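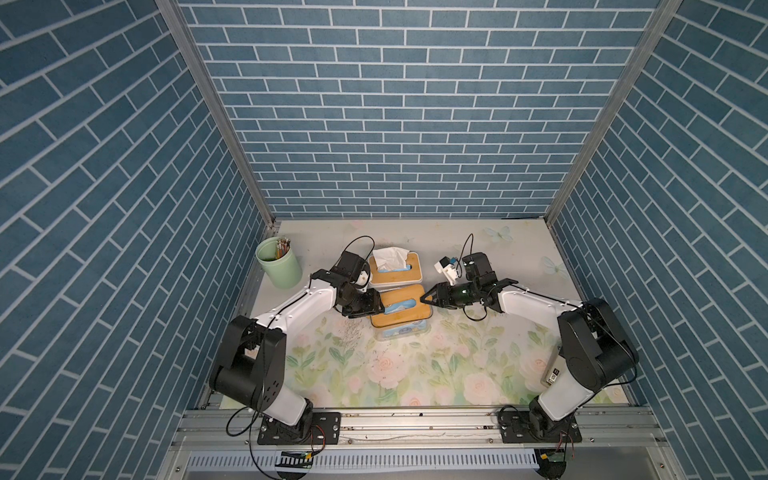
Tissue boxes on the table, Drultham

February
By Hok-lam Yip
2 min read

Hay fever sufferers wanted - paid tasting study

Skorka is looking for adults with seasonal hay fever to help us test soups and broths when their noses are blocked. Yes, really. We want to know what you can still taste.

Who we need: ages 18 and up, hay fever most springs, OK with eating celery, onion and mild chili. No asthma inhalers in the past month. Sorry, no smokers for this round.

What you do: 2 visits to our Drultham kitchen, one while you're stuffed up and one when you're clear. Small cups, plain crackers, a short form after each cup. Bring reading glasses if you use them, the print is small. No perfume or strong hand cream please. Also no coffee for an hour before.

Pay: $29 a visit, paid at the end of the second one. Bus fare back if you keep the ticket.

Where: 714 Goodall Street, side door, ring twice. Parking behind the Tokness building is fine after 4 pm, before that you will get a ticket.

To sign up, leave your name, a phone number and the best time to call at the front desk, or drop a note thru the side door. Evening slots go first. Mention any food allergys in the note - even small ones.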